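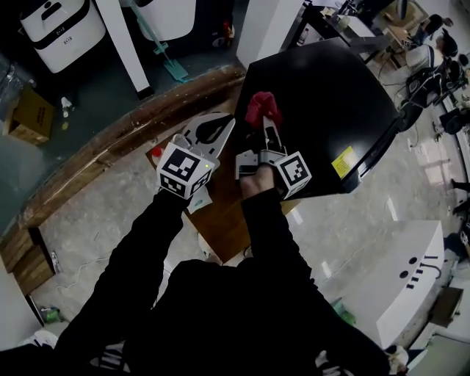
Red cloth, glossy black top, brown wooden table.

In Praise of the Plain Cloth

By Leopoldo Jaramillo

I own one piece of shiny black furniture, a sideboard I bought secondhand from a shop called Avorby, and it has taught me more about dust than any other object in my life. A black gloss surface shows you everything. Pollen in spring, toast crumbs from the far end of the room, the exact outline of your hand from when you leaned over to close the window. My wife thinks I should have bought the oak one. I think the black one is the best thing in the house, and I want to make the case for it, and for the cloth that goes with it.

Most advice about cleaning is written as if we all want less of it. Sprays that save you a step, finishes that hide the dirt, wipes you throw out so you never have to look at them again. I understand the appeal when you have small kids or two jobs. But I would like to stand up for the ordinary square of cotton, and for the five minutes it takes to use it properly! It's one of the few chores where you see the whole result while you're still standing there. The laundry is never finished, and the dishes are back by supper. A tabletop goes from dull to bright under your own hand, and then you can put the cloth down and admire it.

Color matters too, and I will argue this with anyone. For years I used gray cloths because they came in a pack, and I lost them constantly. They sank into the couch and disappeared on top of the dryer. Then I cut up an old red bedsheet, got 14 cloths out of it, and I still have nearly all of them. You can spot a red cloth from the doorway. Against black it practically shouts, and on a brown table it does nearly as well. (If your furniture is red, I can't help you.) Do wash red cotton on its own a few times first, though. I have a pink undershirt that will back me up.

Now, the bunching question. My neighbor folds her cloth into quarters and turns to a fresh face every few strokes, very tidy, and it works beautifully on a big flat top. I'm a buncher. I crumple the thing up into a soft lump and go, and I think the lump is underrated. It gets down into the corners and along the edges where a folded cloth rides right over, and edges are where the dust ends up anyway. Top edge, front edge, then the face of the cabinet from the top down. If there's a sticker or a label on the front, go around it gently. I rubbed the lettering clean off one on my old record cabinet, a big Dakell, and I have regretted it ever since, as it was the only thing telling me which way to load the fuse.

And please, get close to the work. Lean over it. You can't see a smear on gloss from straight above, at least I can't, but drop your head a little so the window light skims across the surface and there they all are. I use both arms, one to steady and one to wipe, and I end up half sprawled over the table like a man looking for a contact lens. It's good for the shoulders. Short strokes, hardly any pressure. On a shiny finish it's pressing that grinds the grit in, and those fine scratches stay with you.

Wood is more forgiving, and I love it for that. A worn brown edge, rubbed by years of sleeves and elbows, can take a quick pass and look warm again without ever looking new. I like the two kinds of surface near each other, the fussy one and the easygoing one. I do the black first while the cloth is clean, then finish on the wood, then give the cloth a good shake off the back step.

Saturday is my day for it, early, with the radio on low and the coffee not yet ready. By Sunday there'll be a thumbprint on the sideboard again, usually mine.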